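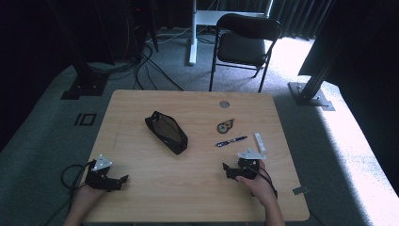
대기전력을 재 보기로 한 이유

지난 1월 관리비 고지서가 평소보다 많이 나왔다. 난방비가 오른 건 예상했는데 전기요금도 같이 올랐다. 겨울에 전기장판을 쓰긴 했지만 그것 말고는 달라진 게 없다고 생각했다. 고지서 뒷면의 사용량 그래프를 보니 우리 집은 비슷한 평형 평균보다 위에 있었다. 둘이 사는 집이고 낮에는 거의 비어 있는데 평균보다 많이 쓴다는 게 이해가 안 됐다.

처음에는 냉장고를 의심했다. 이사 올 때 가져온 것이라 오래되기도 했다. 그런데 검색을 해 보니 의심만으로는 알 수가 없고, 재 봐야 한다는 글이 많았다. 그래서 콘센트와 플러그 사이에 끼우는 전력 측정기를 하나 샀다. Dokico에서 나온 제품이고 화면에 순간 소비전력과 누적 사용량이 나온다. 앱 연동은 안 된다. 나는 숫자를 공책에 적는 쪽이 편해서 문제가 없었다.

며칠 써 보고 나서 올리려던 글인데 미루다 보니 여름이 됐다. 에어컨을 켜는 계절이라 지금 올려도 쓸모는 있을 것 같다.

재는 방법

방법은 단순하다. 기기 하나를 골라 측정기에 꽂고, 전원을 끈 상태와 켠 상태를 각각 적는다. 끈 상태라는 건 리모컨이나 본체 버튼으로 끈 상태를 말한다. 플러그를 뽑은 상태가 아니다. 꺼 놓고 바로 읽으면 값이 높게 나오는 기기가 있어서 한참 두었다가 다시 읽었다. 텔레비전이 그랬다. 끄고 나서도 뭔가를 정리하는지 한동안 값이 내려가지 않다가 나중에 뚝 떨어졌다.

냉장고는 순간값이 의미가 없다. 압축기가 돌 때와 쉴 때가 전혀 다르니 하루 종일 꽂아 두고 누적 사용량을 봐야 한다. 문을 자주 여는 날과 집을 비운 날도 차이가 났다. 나는 평범한 날을 골라서 쟀다.

에어컨과 인덕션은 재지 않았다. 측정기의 허용 용량도 문제고, 우리 집 인덕션은 전용 배선으로 연결돼 있어서 플러그가 없다. 이런 건 분전반에 다는 측정기가 따로 있다는데 전기 기사를 불러야 하는 일이라 이번에는 뺐다. 멀티탭에 멀티탭을 이어서 재는 것도 하지 않는 게 좋다.

결과

제일 먼저 확인한 냉장고는 생각보다 멀쩡했다. 라벨에 적힌 월간 사용량보다 조금 더 쓰는 정도였고, 나이를 감안하면 그럴 만했다. 새로 살 핑계를 찾고 있었는데 그건 없어졌다.

의외였던 건 거실 텔레비전 옆의 셋톱박스다. Ternora 제품인데 꺼 둔 상태에서 16와트가 나왔다. 켠 상태와 차이가 거의 없었다. 전면의 불빛 색만 바뀔 뿐 안에서는 계속 돌고 있는 셈이다. 설정 메뉴를 뒤져 보니 절전 모드라는 항목이 있었고 기본값이 꺼짐으로 돼 있었다. 켜고 다시 쟀더니 크게 줄었다. 대신 아침에 켤 때 화면이 나오기까지 시간이 걸린다. 아내는 이게 불편하다고 했는데 며칠 지나니 별말이 없다.

공유기는 끌 수 없으니 그대로 뒀다. Cernura 공유기이고 값도 높지 않았다. 밤에 타이머로 끄는 사람도 있던데, 우리는 현관 도어록 알림이 와이파이에 물려 있어서 그렇게 하지 않는다.

전자레인지는 시계 표시 때문에 조금 쓴다. 시계를 보는 사람이 없어서 이건 스위치 달린 콘센트로 옮겼다. 세탁기도 같은 식으로 처리했다. 세탁기는 빨래를 할 때만 켜면 되는데 지금까지 왜 늘 꽂아 뒀는지 모르겠다. 다만 잠김 장치가 풀리기 전에 전원을 내리면 문이 안 열리니까 끝나고 잠깐 기다려야 한다.

비데는 변좌 온열 기능이 문제였다. 사람이 없는 낮에도 온도를 유지하느라 주기적으로 전기를 쓴다. 겨울에는 낮은 단계로 두고 봄부터는 꺼 두었다. 뚜껑을 닫아 두는 것만으로도 겨울철 누적값이 줄었다.

제습기는 대기전력이 아니라 사용 전력 쪽이다. 켜면 약 300와트를 쓴다. 장마철에 종일 돌리면 셋톱박스를 아낀 게 아무것도 아니게 된다. 그래서 목표 습도를 조금 올리고 빨래를 말리는 방에서만 문을 닫고 돌리는 것으로 바꿨다. 거실에 두고 문을 다 열어 놓는 것보다 빨리 꺼진다.

충전기류는 걱정할 필요가 없었다. 휴대폰 충전기를 빈 채로 꽂아 두면 측정기에 영으로 나왔다. 측정기가 아주 작은 값은 읽지 못하는 것이어서 진짜 영은 아니겠지만, 매일 뽑고 다닐 정도는 아니라고 판단했다. 예전에는 출근 전에 충전기를 하나씩 뽑고 다녔다. 요즘은 안 한다.

오래된 오디오 앰프는 반대였다. 음악을 안 들을 때도 손을 대면 미지근했는데 재 보니 이유가 있었다. 이건 물리 스위치가 뒤쪽에 있어서 손이 잘 안 닿는다. 개별 스위치 멀티탭을 사서 앰프와 시디플레이어를 묶었다.

요금은 얼마나 줄었나

이 글을 쓰면서 제일 고민한 부분이다. 솔직히 금액은 크지 않다. 셋톱박스 절전, 비데, 앰프가 대부분이고 나머지는 다 합쳐도 얼마 안 된다. 측정기와 멀티탭 산 값을 생각하면 본전을 뽑는 데 꽤 걸린다. 누진 구간의 경계에 걸려 있는 집이라면 효과가 더 클 수 있다. 우리 집은 봄에는 경계에서 멀고 여름에는 에어컨 때문에 어차피 넘어간다.

사용량으로 보면 봄 고지서에서는 평균 아래로 내려왔다. 물론 전기장판을 치운 영향이 섞여 있어서 전부 대기전력 덕이라고 할 수는 없다. 정확히 비교하려면 내년 겨울 고지서가 나와야 한다. 그때도 기록을 하고 있으면 다시 올리겠다.

환경 쪽 효과도 마찬가지다. 한 집이 줄이는 양은 작다. 다만 셋톱박스처럼 같은 기기가 같은 기본값으로 여러 집에 깔려 있으면 얘기가 달라진다. 우리 동만 해도 같은 통신 상품을 쓰는 집이 많다. 100집이 절전 모드를 안 켠 채로 쓰고 있다면 사람이 하나도 안 보는 텔레비전 옆에서 16와트짜리가 100대 돌아가는 것이다. 설치 기사가 처음부터 켜 주고 가면 될 일이라고 생각한다. 고객센터에 그렇게 건의를 남겼고 접수됐다는 문자까지는 받았다.

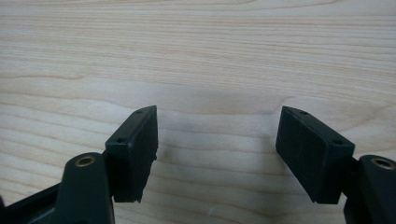
Behrouz Shahbazi는 초안을 읽고 나서 개별 기기를 하나씩 재기 전에 집 전체의 기저 사용량부터 봤어야 한다고 했다. 모두 잠든 밤에 계량기 숫자를 적고 새벽에 다시 적으면 바닥값이 나오고, 그 값에서 냉장고와 공유기를 빼면 찾아야 할 양이 정해진다는 것이다. 그래야 어디서 멈춰도 되는지 알 수 있다고 했다. 자기 집에서는 5와트 아래인 기기는 아예 목록에서 뺐다고 한다.

맞는 말이라 해 봤다. 우리 아파트는 계량기가 복도 쪽 함 안에 있고 잠겨 있지 않다. 잠들기 전에 한 번, 일어나서 한 번 읽었다. 밤사이 쓴 양을 시간으로 나누니 내가 공책에 적은 기기들의 합보다 컸다. 빠뜨린 게 있다는 뜻이다.

하나는 찾았다. 베란다 천장의 환기 장치가 약하게 계속 돌고 있었다. 소리가 거의 안 나서 몰랐다. 제조사는 Vakulenko라고 붙어 있고, 설명서는 입주할 때 받은 서류철에 들어 있었다. 약풍은 원래 상시 가동을 전제로 한 설정이라고 적혀 있어서 끄지는 않았다. 환기를 줄여서 전기를 아끼는 건 내키지 않는다. 필터만 꺼내서 청소했는데 먼지가 많았다. 설명서에는 필터가 막히면 소비전력이 늘 수 있다고 돼 있다.

그래도 남는 차이가 있다. 월패드와 난방 온도조절기처럼 벽에 매립된 것들이 의심되는데 플러그가 없으니 잴 방법이 없다. 차단기를 하나씩 내려 보면서 계량기가 도는 속도를 보면 된다고 하는데, 컴퓨터와 공유기를 다 꺼야 해서 아직 안 했다. 여름휴가 때 하루 잡아서 해 볼 생각이다.

해 보려는 사람에게

측정기는 빌려 쓰는 게 낫다. 집 안을 한 바퀴 재고 나면 쓸 일이 별로 없다. 우리 것은 지금 처남 집에 가 있다. 지역에 따라 주민센터나 도서관에서 빌려주는 곳도 있다고 하니 전화로 먼저 물어보면 된다.

잴 때는 날짜와 기기 상태를 같이 적어 두는 게 좋다. 나는 처음에 숫자만 적었다가 이게 켠 값인지 끈 값인지 헷갈려서 부엌 쪽을 통째로 다시 쟀다. 기기 이름도 모델명까지 적어 두면 나중에 설명서를 찾을 때 편하다.

스위치 멀티탭은 스위치가 손 닿는 곳에 오도록 놓아야 한다. 소파 뒤에 넣어 두면 결국 안 끄게 된다. 우리 집 앰프 멀티탭도 처음에는 장식장 뒤에 있었고, 지금은 옆으로 빼서 벽에 붙여 놨다. 보기에는 좀 별로다.

냉장고 뒤쪽 먼지 청소는 이번에 못 했다. 혼자서는 꺼낼 수가 없다. 청소 전후를 재서 비교한 글을 본 적이 있는데 집마다 결과가 달라서 직접 해 봐야 알 것 같다. 하게 되면 이 글 아래에 추가하겠다.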